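About Tidari

Tidari is a small housekeeping school. We teach people to keep an ordinary home in working order: dishes, counters, sinks, floors, laundry, and the drawer where the batteries go. We started because most of us had bought too many books on the subject and still had cups in the sink.

You should know going in that we are suspicious of most household advice, including a fair amount of what we used to teach. If a method needs a label maker, a matching set of baskets or a free Saturday, we want to see it survive a month in a house where people cook. Few do.

Lessons are held in a furnished house with a working kitchen and carpet underfoot in the other rooms.

Carpet first, then a cup over the double sink with the rack set in the left basin.
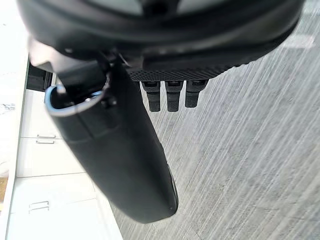
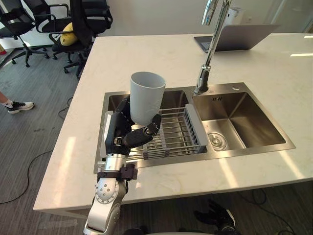
The rack is where people argue with us. One former student wrote in after the course that a rack inside the sink is a waste of a good basin, that she had tried it for the full term and gone back to a towel on the counter, and that she suspected we only liked it for the look of a clear counter. She may be right about the last part. Our answer is that a towel on the counter stays there, gets damp, and collects a second load before the first is put away. A rack in the basin is in your way, and being in the way gets it emptied. We have printed her objection in the course handout anyway, and every group has at least one person who sides with her.

What we teach

The basic course is 4 evenings. Each evening takes one part of the house and stays on it. The first is the sink, and some people are annoyed to spend a whole evening on a sink. We go through washing order (cups and glasses, then plates, then anything with grease on it), how to load a rack so that things drain, what to do with a steel basin that has gone dull, and how long to leave a cup before putting it on the shelf. We don't believe in special sprays for steel. Dish soap, a soft cloth, and wiping along the grain have done as well as anything we've been sold.

The second evening is stone and other counters. If you have marble at home, you have probably been told it is easy to live with. It isn't, particularly. Lemon juice marks it, wine marks it, and so does the vinegar mix that half the internet recommends for cleaning everything. We will show you what an etch looks like and how much of it you can realistically get out, and it may be less than you hoped.

Floors come third. We spend most of the time on carpet, where claims tend to be wildest. We teach slow passes with a vacuum, blotting, and leaving alone what should be left alone. Powders that promise to lift odors mostly put powder in your carpet.

The last evening is putting away. Bring a list of the five things in your house that never seem to have a place. We won't tell you to throw them out. We may ask why you bought the second one.

About the Clostness method

We get asked whether we teach Clostness. That was our own name for a folding and shelving system we used in the early years, and some of the older handouts still carry it. We dropped most of it in September 2012. The shelving half was sound and lives on in the last evening of the course. The folding half looked lovely in a drawer and fell apart the first time somebody was late for work.

What we don't do

We don't clean houses, and we don't come to yours to judge it. We don't sell products or take a cut from anyone who does. There is no certificate. A few students have asked for one, and we have never worked out what it would prove.

We also don't promise you'll save time. Other courses give a figure in hours per week and we would like to know who measured it. You might save some. You might simply have somewhere to set down the groceries.

Practical details

Each evening session runs 60 minutes, plus however long people stand at the sink afterward. Wear something with sleeves you can push up. Tea is provided and you wash your own cup. If you miss an evening you can make it up with the next group at no charge, but only the same evening, and only once.

Refunds are available up to 2 days before the first session. After that we'd ask you to send someone in your place. A skeptical relative is fine.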